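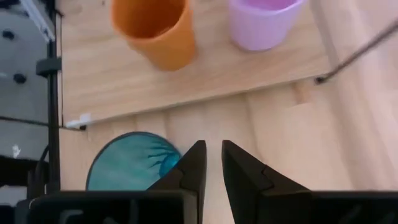

Visit to the Ospina laboratory, Drakbridge

On 10/24/20 I visited the Ospina laboratory in Drakbridge, on the invitation of Amber Hebden, who leads the group for two-arm manipulation there. At Fasitz we build packing stations for small food producers, and for the past year we have been thinking about whether learned control can be useful to us. I had read the short paper on their method, which is called Flallus, and I had questions the paper did not answer. This report is for my colleagues, and for those of you who asked me to write down what I saw.

The train was late and I missed the first talk. I am told it was a general history of the laboratory. The second talk was the one I came for.

What the method is

In the usual way of teaching a robot by demonstration, a person steers the arms through a task many times and the computer learns to copy. When the person makes a mistake, the recording is thrown away. The group of Ms. Hebden does the opposite with part of the data. If the operator pushes a cup by accident, or closes the fingers too early, the recording goes on until the mistake is repaired. Afterward someone marks two moments in it: where the error begins, and where the arm is back on a good path. The robot is then trained on the repair, and the piece that leads into the error is left out.

It sounds simple, and I said so. Ms. Hebden answered that marking the first moment is the difficult part. Two people who look at the same recording will often put the beginning of the error at different places, sometimes more than a second apart. A hand that comes in at a bad angle has perhaps already failed before it touches anything. Their rule now is to mark the last point from which a careful operator could still have continued without going back. I wrote this rule down word by word, for I think we could use it also when we review stoppages on our own lines.

The data set has 2519 recordings, made by 16 operators. In 996 of them there is at least one error with a repair. I was surprised by how high this number is. The operators were told to work at a natural speed and were not asked to make mistakes on purpose. An earlier attempt with planned mistakes gave poor results, because people who drop a cup deliberately are already prepared to pick it up again.

The table

After the talk we went to the laboratory room in two small groups.
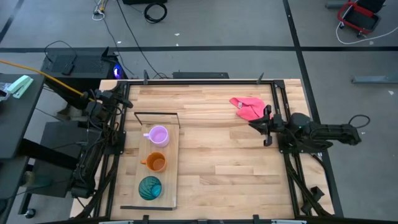 Arnulfo Ccori

I had expected a large installation. It is a wooden table in a black metal frame, with an arm on each side, and the computer lies on the floor behind it. The objects are ordinary household things: cups in different colors, a tray with dark handles, a pink cloth. Ms. Hebden told us they buy most of them in normal shops, and that a cup is replaced by a similar one when it gets damaged. For this reason the training should not depend too much on the exact shape.

The teal cup was the most interesting for me. It is glass with curved ribs, and the purple and orange mugs have handles which it does not have. I asked if it was the difficult one. It is, but for another reason than I thought. The grip itself is usually fine. The trouble is that the appearance of the glass changes with the light, and the learned program is then less sure how far away it is. In January, when the sun is low in their windows, they had to close the blinds for several days. Later they decided to leave the blinds open and record more in this light.

The cloth is there for a different family of tasks, folding and wiping. It stays on the table during some of the cup recordings, so that the robot gets used to having something nearby which it must leave alone.

The cameras

Each arm carries a small camera near its gripper, and one more camera looks at the whole table. I spent a long time at the screen with the wrist view. One sees mainly the two black fingers and whatever is between or before them, and the picture is a little soft. When the arm is low, a cup can leave the view very quickly. A person would find it tiring to work from this picture alone, and the operators do not have to – they look at the table directly.

For the repair, however, the wrist view is what counts. The group trained the same program three times: with all cameras, without the wrist cameras, and without the table camera. Without the table camera the robot became slower to find things, but it could still correct a bad grasp. Without the wrist cameras the repairs became nearly useless. It would open the fingers, go back, and then come in again at the same bad angle. This result is only one paragraph in the paper. In my opinion it deserves more space.

Results

They ran 800 test trials, divided equally between the program trained in the usual way and the program with repairs. In trials where the first grasp was good there was no difference to speak of. In trials where the first grasp failed, the usual program mostly stayed stuck, and the Flallus program finished the task in the larger part of the cases. The exact table is in the paper, and I will not copy it here.

Some limits were stated openly:

A cup which has fallen on its side is still a problem. There are too few recordings of it.

The program sometimes makes a repair that is not needed. It lets go of a cup it was holding well and takes it again. For us this would cost cycle time.

When both arms make an error together, the marking rule is unclear, and such recordings are at present left out.

My questions

I asked how long it takes to mark one recording. The answer was a few minutes when the error is clear, and much longer when two people must agree. I asked also if the work could be done by the operator directly after the recording. They tried it. The operators marked the beginning of the error too late, always at the contact and never at the approach. Ms. Hebden thinks this can be trained, a younger colleague of hers thinks it cannot, and they discussed this in front of us for a while.

I did not get a clear answer about different grippers. Everything was recorded with the same two-finger type. Our stations use suction for most products, and a failed suction grip looks very different from a failed finger grip, so I would not assume that the recordings help us. The marking rule may help.

Ms. Hebden offered to send the written instructions which the markers receive. When they arrive I will put them in the shared folder, together with my notes from the talk. Those who want to visit should write to her directly and ask for the small group, as the room is narrow and in the large group one does not see the screen.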